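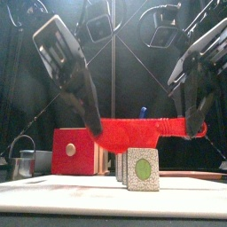

## Mystery item: the red one

Item 376 in the Stundover swap cupboard still has no name. It is red, it is plastic, and it is shaped roughly like a toy pistol, unless you belong to the party that says it's a tool with a long handle. One end is fat and round. The other has a run of ribbed rings and a small loop, which suggests it was meant to hang from something. A hook, a belt, a very patient dog.

The surface looks slightly fuzzy, and this has set off its own argument. Damián Toledo entered it in the ledger as "bath?" and then, in different ink, as "not bath." Kylie Nepia has it under Garden. For two weeks in between it was listed as a kitchen item, and we would like whoever did that to come forward and tell us what they cook.

Suggestions received since the last newsletter:

- a bubble blower
- part of a bigger red thing
- a dog toy (two votes, both from the same household)
- "my brother had one," with no further details

We wrote to Livetti, who make most of the plastic oddments we get, and they replied with a catalog. It has more than 50 pages and the red one isn't on any of them, though Kylie did order a colander.

If you know what it is, leave a note in the tray by the Tipoki shelf or call extension 3922. Please put your name on the note. The last one said only "obviously a nozzle" and we had follow-up questions.

Anything still unidentified at the end of June goes into the 50-cent bin, where it will be bought at once by someone who knows exactly what it's for and doesn't tell us.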